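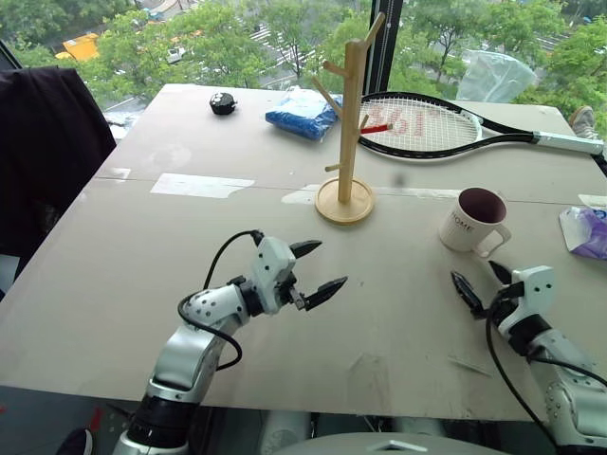

Large table by the window, with white tape at the seam.

Zestedholm Map Workshop
Bench notebook, paper section
29 Dec 2025

Work carried out: backing removal, Rowbotham estate maps, continued. Humidity in the paper room was low on arrival and the humidifier tank was refilled before any sheet was taken out of its folder.

Sheet 2,046 (tithe survey, north fields)

The old linen backing was removed from the remaining quarter. The adhesive along the lower margin is harder and darker than elsewhere and did not release under damp blotter as the rest had. It was taken down in narrow strips with a methylcellulose poultice, renewed when it began to dry at the edges. A residue remains under the cartouche and has been left in place. The green wash in that area moved slightly on the swab test, and it is recommended that no further moisture be applied there until the wash has been looked at again under magnification.

The tear running in from the right margin is longer than stated in the condition report. It continues under an earlier repair, which had been toned to match and was not noticed at intake. The report has been amended in pencil and initialed. The earlier repair is sound but sits over the field boundary, hiding part of a name. Lifting it would be justified if the estate office wishes the name to be read. A question to that effect has been placed in the outgoing folder.

Sheet 3,638 (drainage plan, undated)

Surface cleaned only. Grated eraser on the recto, soft brush on the verso. The pencil notes on the verso are to be treated as original and must not be cleaned over, including the column of sums in the upper corner. They are in a different hand from the notes on the front and one of them appears to refer to a culvert that is not drawn. The plan has been rolled for so long that it will not lie flat under light weights. It is now between felts with the heavy boards on top and should remain there until after the closure.

Paste trial

Wheat starch paste was cooked in the usual proportion and sieved twice. A second batch was prepared with the Weten starch supplied as a replacement while the regular material is out of stock. The Weten batch thickened sooner and was noticeably more translucent when cool. Brushed out at the same dilution it dragged on the thinner tissue, and a further addition of water was needed before it would lay down evenly. After drying, the test strips pasted with it were a little stiffer than the controls. Peel was comparable by hand.

The strips have been labeled and put in the trial box. They should be flexed and peeled again when the workshop reopens, and once more in March, before any decision is made to use the replacement on the Rowbotham sheets. Until then the remaining stock of the regular starch is reserved for lining, and the Weten material may be used for false margins and for practice pieces.

Tissue

The parcel from Sunddale arrived with one corner crushed. The damage goes through the wrapper and into the first few sheets of the medium weight, but the creased area can be trimmed away and the delivery has been accepted. 11 sheets of the heavier lining paper were received against the order. The light weight is warmer in tone than the previous making. It will suit the tithe survey well and should not be used on the drainage plan, where it would show.

The grain direction had not been marked by the supplier. It was checked by damp curl and penciled on every sheet at the lower right corner. Colleagues cutting from this stock are asked to carry the mark over to the offcut.

Matters outstanding

Reply from the estate office on the hidden name.

Photography of 2,046 in raking light before the lining is begun. The present images were made with the backing on and do not show the planing of the folds.

Blotters are low. 6 have been washed and are on the drying rack. They are not to be used for anything in direct contact with color.

The large brush used for pasting out is shedding and has been moved to the drawer for general use. A new one needs to be tied and soaked before lining.

pH strips in the wet area are past their date. Readings for the last rinse are entered in the treatment record with a note to that effect.

Both sheets signed back to the plan chest register, 3,638 with its location given as the press. Paste in the refrigerator, covered, to be discarded on reopening if the surface has turned.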